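About Zivetora

Zivetora is a supplier of table linen and worktop coverings to small hotels, cafés and care homes. The company was set up by Kianoush Daneshvar in a single unit at Anley and now works from 2 sites, Anley and Gokgate. Cutting and hemming are done at Anley. Gokgate holds stock and handles returns.

We keep 1,784 lines in the current list. Standard cloths are cut from cotton or a cotton and polyester blend, pre-shrunk before cutting, with a double-turned hem on all four sides. Sizes are given after hemming and apply to the finished cloth before its first wash.
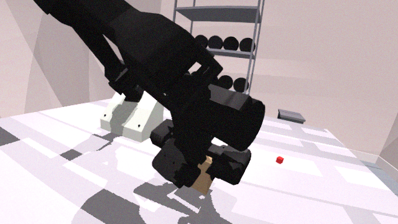
Orders below 1,000 pieces are normally sent within 12 working days. Larger orders are split into batches, each taken from one dye lot where the quantity allows. Mixed lots are marked on the delivery note.

The Ljungberg range was added in February and replaces our older heavy weave. It is supplied in plain colours only - patterned cloths remain in the general list.

Trade accounts are open to registered businesses. Swatches are free of charge and need not be returned. Care instructions are sewn into every cloth and can also be requested from the Gokgate office, which answers the telephone until 4.30 pm.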